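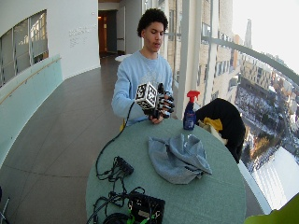
Lurkutness Project: Report on the Loss of Hand Tracking During Bench Sessions

Stondivley College of Engineering, Robotics Project Course

Summary

The Lurkutness project records household tasks performed by hand so that the recordings can later be replayed on a robot arm. In October the team found that part of the recorded data did not match the movements that had been made. During replay, one of these recordings caused the arm to move quickly toward the edge of its work area, and the emergency stop was pressed. No person was hurt and the arm was not damaged. The following pages describe the fault, how it was traced, and the changes that have been made to the equipment and the procedure.
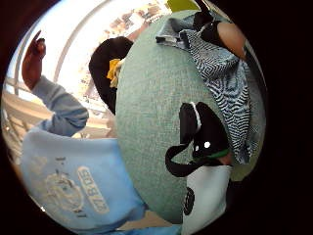 Nii Quansah
Student Team Lead, Lurkutness Project

1. Equipment

Two recording methods are in use. In the first, the operator wears a sensor glove that measures the bending of the fingers. A white cube carrying printed square markers is attached to the glove, and a fixed camera uses the markers to work out where the hand is and how it is turned. In the second, the operator works with a hand-held gripper that carries its own wide-angle camera. The two methods share a recording computer and a common clock.

The finger readings travel from the glove by cable to an electronics case on the table. The marker position is calculated separately, from the video. The recording software, which the team calls Dotodholm, joins the two streams and writes them to one file. The fault was located in this joining step, although it was first thought to be in the cable.

2. The Incident

On a Wednesday afternoon the team replayed a towel-folding recording on the arm in the Bodnár laboratory. The arm performed the first fold as expected. As it began the second fold, the wrist turned sharply and the arm accelerated away from the towel. The student at the safety position pressed the emergency stop. The arm came to rest inside its guarded area.

Yasmine Belhaj, the course supervisor, suspended all replay work the same day. Recording was allowed to continue, on the condition that no new file be sent to the arm until the cause was known.

3. Investigation

3.1 Cable and connectors

The team had experienced trouble with the glove cable earlier in the term. When the cable was pulled during a reach across the table, a connector could work loose and the finger values would freeze. For this reason the cable was examined first. It was flexed along its full length while the finger values were displayed, and each connector was moved by hand. No interruption was seen. The finger values in the incident file were also complete, with no frozen sections. The cable was therefore ruled out as the cause of this incident, although it remains a weak point in the design.

3.2 Marker tracking

The incident file contained 2,695 video frames. When these were reviewed one by one, the team found a short section in which the marker cube was partly hidden by the towel and, in the same moment, strongly lit from the side facing the windows. The tracking program could not find a full marker on any face of the cube. It then matched a partial marker to the wrong face and reported that the hand had turned through a large angle. When the towel was lowered, tracking returned to normal.

A person watching the video would see at once that the hand had hardly turned. The file gave no sign of a problem. The tracking program did produce a low confidence value for the frames concerned, but Dotodholm discarded this value before saving.

3.3 Clock offset

While looking for the first fault, the team found a second. The finger readings and the marker positions were out of step by almost 80 milliseconds. The offset did not cause the incident. It does explain why earlier replays tended to close the fingers slightly before the hand arrived, a problem which had been blamed on the arm.

3.4 Repeat tests

The conditions were reproduced in 14 test recordings, made with the arm switched off. Some were made facing the windows and others with the blinds closed. False turns appeared only when the cube was both partly covered and in strong light. Covering the cube in even light led to missing data, which the software already handled correctly by marking a gap. The hand-held gripper does not use the marker cube, and its recordings showed no false turns. Their images do become very bright when the camera points toward a window, and the team will study this separately.

4. Corrective Actions

The confidence value is now saved with every frame. Any section below the accepted level is marked as a gap, and a file with a gap cannot be sent to the arm until a team member has reviewed it.

A speed check has been added before replay. The software calculates how fast the wrist would have to turn between frames and rejects the file if the result is beyond what a person could reasonably do at the table. The incident file was submitted to this check and was rejected.

The clock offset has been corrected in the recording software. Older files have been set aside and will be corrected only if they are needed.

The glove cable is to be fastened to the operator's sleeve and to the table during each session. Operators have been asked to keep the cube clear of cloth where the task allows it. The team accepts that this is difficult when folding large items and does not rely on it as a safety measure.

5. Safety Procedure

The review showed that the first replay of the file had been run at full speed. The written procedure called for reduced speed on a first replay, but this line appeared on page 2 and was not on the checklist kept beside the arm. The checklist has been rewritten. It now requires a reduced-speed replay with no object in the work area, signed by the person at the emergency stop, before the same file may be run at normal speed.

6. Open Items

Replay work resumed at reduced speed after the supervisor had approved the new checklist. Full-speed replay remains suspended. The team has requested a second fixed camera, to be placed on the opposite side of the table, so that at least one face of the cube is more likely to remain visible. Tests of a matte coating for the cube have not started. The connector at the glove end of the cable is still the original part and should be replaced before the next group of students takes over the equipment.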